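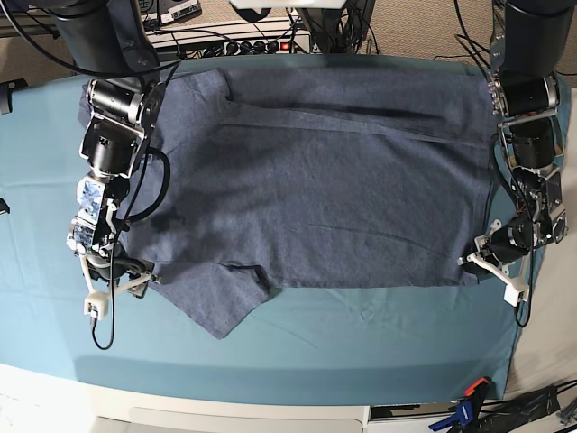 The summer school that has brought students to Turnen every August for the past 11 years is moving house. From next summer the whole thing, seminars, suppers, late-night arguments and all, will be held in Kodside, a couple of hours down the line by the slow train, and those of us who have grown fond of the old place are having to get used to the idea.

The school is run by the social thought department at Rutherford College, and anyone who has been through it will tell you that it is a hard thing to describe to people at home. There are two seminars each morning, a long lunch, a reading hour that tends to turn into a walk, and then a public lecture at 6 pm which the town is welcome to attend (and does, in good numbers, particularly when it rains). This year's group was made up of 23 students from 16 countries, and they spent three weeks reading about exile, citizenship and what people owe to the places they leave behind. It was a fitting choice of subject, as it happened, though the reading list had been settled long before there was any talk of a move.

The decision comes down to rooms. The old grammar school in Turnen, where the seminars have always met, is to be turned into flats, and although the town kindly offered the upper floor of the library, there was no way of fitting the evening lectures into it. Kodside has a university building standing half empty through the summer, with a proper lecture hall, a garden at the back and student bedrooms across the road, so that for the first time everyone will be able to sleep within five minutes of the breakfast table. Former students will remember what the old walk up the hill was like with a suitcase!

The farewell supper was held on the last night in the grammar school yard, and around 100 people came, a good many of them townspeople who had put up students in their spare rooms over the years. There were speeches in four languages, and a very long cake, and the singing went on until the neighbours came out and joined in.

Plonum, the little journal which began as a photocopied newsletter at the very first summer school, will bring out a Turnen number in the spring. The editors would love to have short memories from former students, teachers and hosts, in any language, and old timetables and lecture notes are welcome too if you can bear to part with them for a few weeks. Contributions can be left at the department office at Rutherford.

Applications for the first Kodside session open in November, and bursaries covering travel and board will be offered as before.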